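Folding Day: A Small Gallery

Posted February 26, 2025

I've been promising a laundry page for ages, and the black clothes finally pushed me into it. Black clothes are my least favorite thing to fold. Everything else in the pile tells you what it is from across the room, and then you get to the dark stuff and it's one big shadow with a sleeve in it somewhere. Or a leg. You find out when you pick it up!

So this is a short gallery with a lot of talking in it (sorry, that's how I am) and some notes on the way I fold, the surface I like to fold on, and the little chores that seem to come along with laundry whether you invite them or not.

A few basics first. I fold on a flat white surface whenever I can get one. For years I folded on the bed, which is comfortable and also terrible, because a bedspread grabs at the fabric and you end up smoothing the same corner over and over. On something hard and smooth you can slide a shirt into place with the flat of your hand. White is good because you can see the edges of whatever you're working on, and with black clothes the edges are the only thing you've got to go by. Lint shows up too. I wipe first, every time, and I still find a bit of fuzz when I'm done.
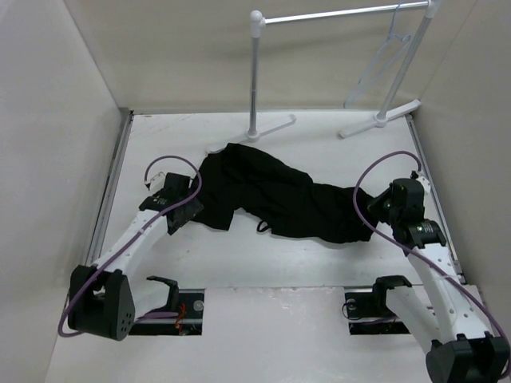
Black on white, wrinkles and all, before any folding worth the name. Look for the little loop along the lower edge.

I love a loop, by the way. Hanging loops, belt loops, those skinny ribbon ones that some tops have inside the shoulders and that poke out of the neck all day long. When I've got a dark crumpled thing in front of me, I go looking for anything like that before I try to find a hem. A loop or a label or a seam gives you a place to start, and then you can work out from there: pinch two corners, lift, let it hang for a second, lay it back down. If it lands crooked, lift it again. I used to try to fix everything flat on the table, tugging at one end and then the other, and all it did was move the wrinkles to a new address.

The other thing I've learned is to spread all the way out before making even one fold. It feels like a waste of time when you have a whole basket waiting. But if there's a flap tucked under somewhere, it will stay tucked under, and in December I pulled a sweater out of the drawer with a crease across the front so sharp I could have cut bread with it. It went back through the wash and I went to dinner in something else.

My order for a top goes like this. Face down, sleeves out, smooth from the middle toward the sides. One side in, sleeve back on itself, then the other side. Bottom up to the collar, and once more if it's a deep drawer. For pants, leg over leg, pull the seat point in so you have a straight line, and fold in thirds. For anything with no shape at all (scarves, wraps, that stretchy thing I bought from Navska and still can't put on the same way twice) I just go for a rectangle and call it good.

I don't iron much. If a black piece is really crumpled I'll give it a light spritz from the Onine bottle and press it with my palms, and then it has to lie there while I do the socks. Most of it relaxes enough for me. Linen doesn't, but linen never relaxes for anyone.

One more word on dark clothes, while I'm at it: turn them inside out before washing, keep the towels far, far away, and don't overfill. I know everybody has read that already. I'd read it too, and I still washed a black tee with a new bath mat last winter and spent the evening with a lint roller. The sheets on that roller ran out before the fuzz did.

And then there are the in-between places, which I only ever notice on laundry day. I'll be wiping down the white part, feeling pleased with myself, and the cloth gets to the edge and there's a rail or a groove or a gap where all the crumbs of life have been gathering.
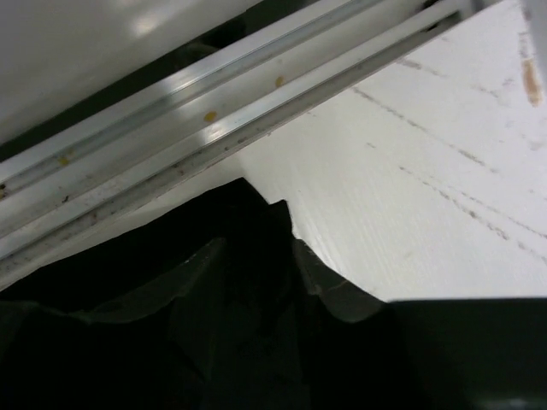 Tracks are the worst for this. A flat surface takes one pass with a damp cloth, and a metal track takes patience, a cotton swab and an old toothbrush. I go along the ridges dry first, so the loose bits come out as bits and don't turn to paste. Then a barely damp cloth wrapped around the end of a butter knife (a blunt one, please) and slowly down the channel. Anything stuck gets a drop of dish soap and a few minutes of being left alone. I don't like spraying straight into a track, as the dirty water just runs to the low end and sits there, and then you have a new problem in a place you can't reach.

I do mine at the same time as the folding for a very lazy reason: the cloth is already in my hand. If I had to get up on some other day and decide to clean a groove, it would never happen. Same with the wall behind the laundry shelf, and the inside of the Irnitz tin where I keep buttons, which had 13 buttons in it when I tipped it out this week and not one pair that matched. I kept them all, of course.

The folded black things went on the top shelf this time, with the lighter ones underneath, so I can find them in the morning without turning on the big light. Towels next, and I have a whole other set of opinions about towels (thirds, always thirds!), so those are getting their own page once I've caught up on the sheets.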